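What the hand knows and the robot doesn't

I have now sat through enough talks on household robots to know the order of the slides. First the aging population, then the lonely kitchen, then the promise: we won't program the machine, we'll just show it. A person steers the arms, the arms do the chore, and after enough rounds the robot does it alone.

Take the least heroic job in the house. A red shirt with a 23 on it lies bunched up on a gray sofa. A white basket sits on the floor, empty. Shirt goes in basket.
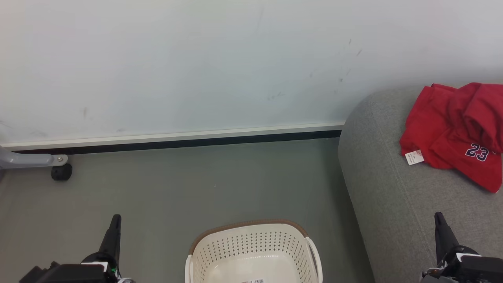 At Rorkura, where I spent part of December, they had 2889 recorded runs of chores like this one. Oleksandra Prokopenko, who steered many of them, told me she could do 31 in a good hour and 14 in a bad one. I asked what made an hour bad. "My shoulders," she said.

That answer stayed with me. When I clear a sofa, I pinch a sleeve, feel it slide and grip harder before I've thought about it. Someone driving two arms from a chair gets little of that. She works by eye, slowly, and learns a style that suits the controls. So what is being handed on? I suspect the robot is learning how a tired person drives a robot.

Hryhorii Kobzar, who runs the work, thinks I'm being unfair. More homes, more sofas, more hands, he says, and the odd habits wash out. Maybe. But the habits all pass through the same pair of fingers – and I've yet to see anyone compare the bill with what it costs to pick up a shirt.

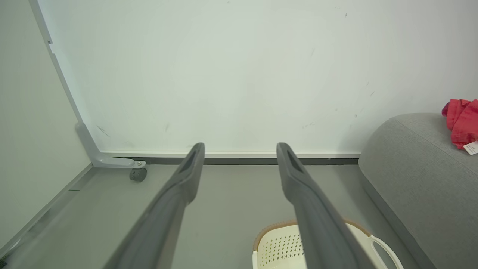
Who gets paid for the showing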